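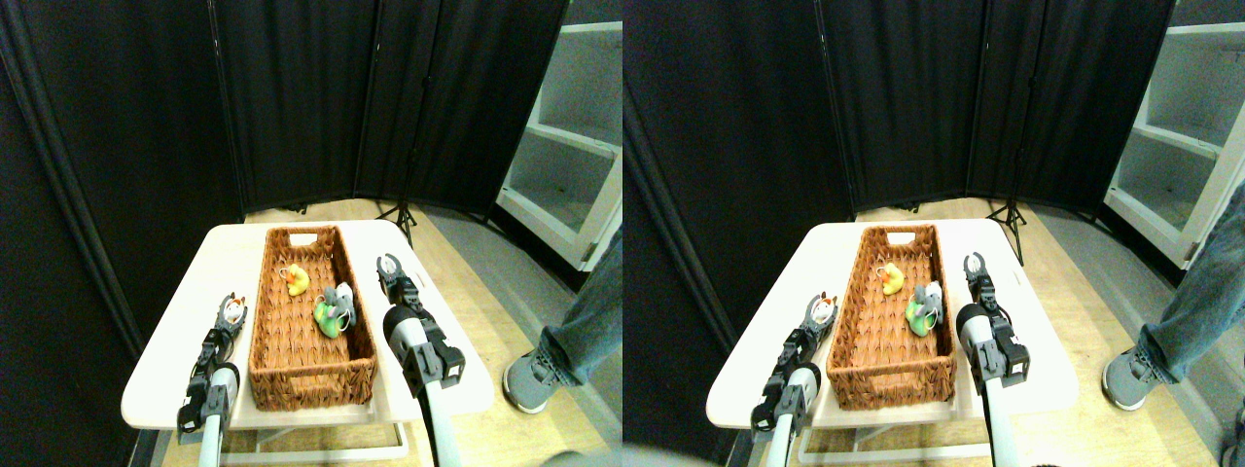 **What does the Felico kit include when it is ordered as a two-arm set?**
Two arms, two parallel-jaw grippers, one controller, and the cabling between them. The table, the stereo camera, and the task objects are supplied by the buyer.

## Unit 2: Reading a kit specification

The Felico is sold by Rukis. The course uses release 2 of the controller software; release notes from February apply.

| Item | Value |
|---|---|
| Reach per arm | 684 mm |
| Base spacing, default | 369 mm |
| Control rate | 40 Hz |
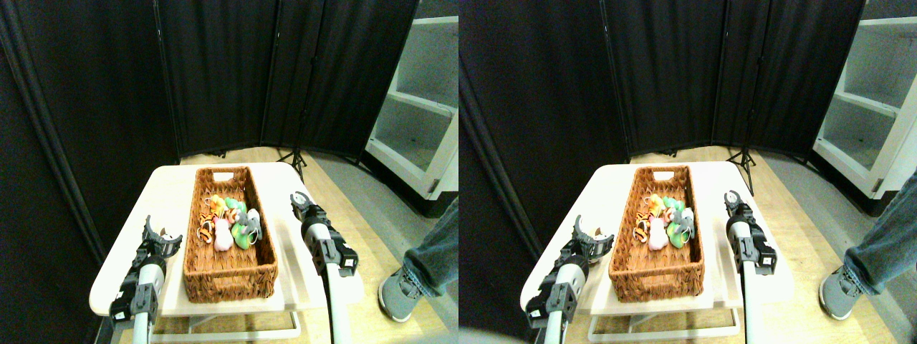

Reach on a data sheet is measured to the wrist flange with the arm extended. Usable reach is shorter, and it drops again when the gripper must point down into a container. With a long basket set lengthwise between the arms and the toys bunched in its far half, the far half sets the reach requirement. Measure to the far inside wall at grasp height, then add clearance for the rim.

### Gripper clearance

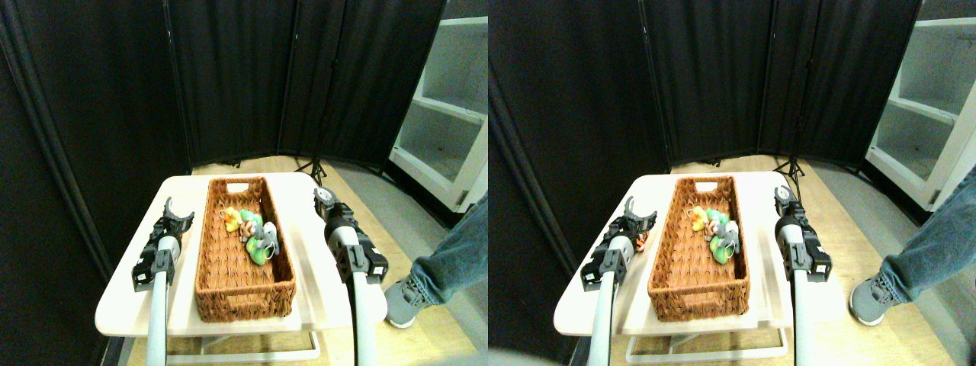
*Fig. 3. Grippers on either side of the basket, toys near the far end.*

Fevham sells a replacement finger set for the same wrist. Finger length changes the tool center point, so the offset in the controller has to be re-entered after every swap. The Trujillo mount shifts

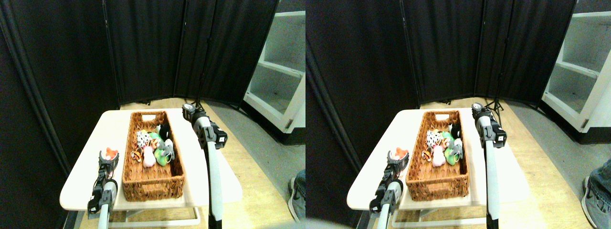
the base outward and needs its own calibration file. Do not reuse the default file with it.

### Before lab

1. Record base spacing to the nearest millimeter.
2. Check the tool offset for each arm separately.
3. Run the collision check at reduced speed.
4. Save the log under your bench number.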